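Buying a small arm for shelving books — what else do I need to budget for?
Posted in Clostville Makers Help, Hobby and Small Shop Automation

I help run the reading room in Clostville and we've been given the go-ahead to buy one small arm with a two-finger gripper, to pull books and put them back. Before we spend a penny I've been trying the job in simulation, and I keep ending up with the same worry: the tight spots. The gripper body is so much wider than the fingers! In the view from the wrist the book is standing right up beside the wooden furniture, with a wall on the other side, and I can't tell if I should be paying for a slimmer gripper or just planning a better way in. 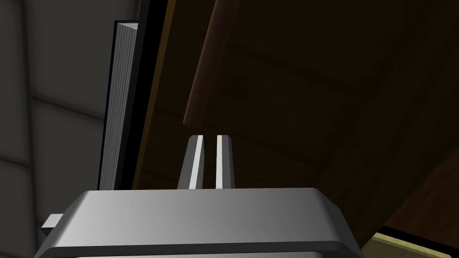
Haris Marwat
February 2019

The quotes I've got so far are for the Cullik arm (the short one) and the Gondal, which reaches farther but needs a proper bolted stand. Cullik want $930 for their gripper and another $265 for a set of long fingers. My questions are really these. Do I buy the long fingers now or wait? Is a wrist camera worth having on the real thing, or have I just gotten used to it in the sim? And what did you all forget to put in your budget the first time (I know there's something)?

We'd like to have it going by May, if that changes anybody's answer.

pellworth_jo

Wait on the fingers. I bought long ones up front for my parts shelf and they flexed so much under a heavy box that I went back to the short pair inside a month. Yours may be stiffer, so ask if you can borrow a set.

What I would do is keep using the sim, since it's free. Park the gripper with the fingers open and pointing up at the wood, the way you've got it with the book on the left, and then look at the housing and forget the tips for a minute. The tips are slim, they'll go nearly anywhere. It's the big block under them, and that little tab on the side of it, that I'd be checking against the book and the wall. Try the same reach with the wrist turned and see if you get more room. Watch the rod too, it slants down close to the left finger from where your camera sits.

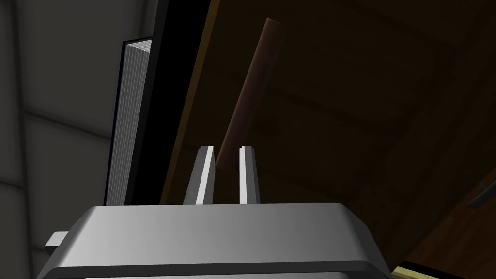

Stuff I forgot to budget for

Cables! I had to buy 2 because the first was too short once the arm was stretched out. Then a stand, a power strip with a switch I could reach, and foam for the edge of the shelf. And yes to the wrist camera — I'd give up the longer reach before I gave that up. Lighting matters with it though, so if your shelves are as dark inside as the wood in your sim, put a lamp on the list.

trollgate_dan

get the Gondal, you always want more reach later. we have 3 at Trollgate and no complaints

mina.k

I'd go slower than Dan on this one. More reach is lovely but the stand for ours cost us a whole extra round of approvals, and the floor had to be checked before we could bolt anything down. If every shelf you care about is within the Cullik's reach, buy that and keep the difference for spares.

On the gripper, ask both sellers for the width of the body at its widest point, side tab included, and how far the fingers stick out past it. Ours only listed how wide the fingers open, and that told me nothing about getting in next to a wall. Cut a piece of cardboard to that size and shape and try it by hand at your worst shelf. Took me ten minutes and I changed my order — I'm still a bit smug about it.

Also check how thick a book it can hold before you pay for anything. Ours does paperbacks fine and gives up on the atlases, so those still get shelved by me.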